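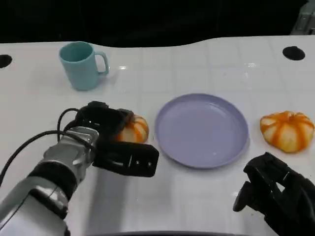 Does anyone know how local campaign offices are supposed to report gifts of food and supplies? I help run the office for a city council candidate in Tuvham, and this is my first campaign. People keep dropping things off for the evening phone calls. Last month a supporter brought in a box of plastic dishes, a light teal mug and a lavender plate like these among them, and told us to keep the lot. Other people bring sandwiches or printer paper. The candidate's cousin also paid a print shop directly for yard signs, and that bill was $1142. Our filing software only asks for "contributions" and I have been typing in checks and card payments. Do I have to go back and add all the rest? The next report is due in December 2024 and I would like to get it right the first time. We are a small campaign with one paid person and that person is not me.
Roxana Pacheco

Yes, you have to go back. What you are describing are in-kind contributions, meaning somebody gave the campaign goods or services in place of money. In most places they count toward the donor's limit the same way a check does, and they go on the same report, usually on a separate schedule. Look in your software for a tab called "non-monetary" or "in-kind." It may be switched off by default. In the program we used in Bomport it was under the settings for the committee and not under the donor screen, and it took me an evening to find.

The yard signs are the one to deal with today. When a relative pays the print shop for you, the campaign has received signs worth $1142 from that relative. You report the cousin as the donor, with name, address and employer if your form asks for it, and the value is what was paid. Get a copy of the invoice. Then check the limit for a single donor in your race. Ours was $300 for council seats, and a bill like that would have been far over. If you are over, call the city clerk before you file. They can tell you whether the campaign is allowed to pay the cousin back the difference and how many days you have to do it. In my experience clerks are a lot more patient with people who call first.

For the small things, find out if your city has a minimum. Many do. Used dishes go in at what they would sell for used, so a box of plastic plates and mugs is a few dollars. Write down who gave it, the date and your estimate, and keep that page even if the amount is too low to report. Small gifts from the same person add up over the cycle, and the total is what matters.

One more thing - volunteer time is normally not a contribution. If somebody makes calls for you for free, you do not put a price on it. If their employer is paying them for those hours, that is different.
Dwayne Ruiz-Ortega

I wouldn't worry about it. We never wrote down sandwiches and no one ever asked.
Hugo Goicoechea

Please don't go by the answer above. It depends on where you are, and a complaint can come from anyone, including the other candidate. In October a council campaign near me had to amend 8 entries after a complaint, and one of them was a donated coffee maker. The fine was $117, so not a disaster, but it was in the local paper the week people were getting their ballots.

Dwayne has the main points. I would add that you can amend reports you already filed. Use the amended form, mark the lines that changed and attach a short note. Don't save it all up and put it on the next report with the wrong dates. Also ask the clerk for the printed handbook, as the help pages in the software are written for state races and the thresholds in there may not be yours.
Alina Dumitrescu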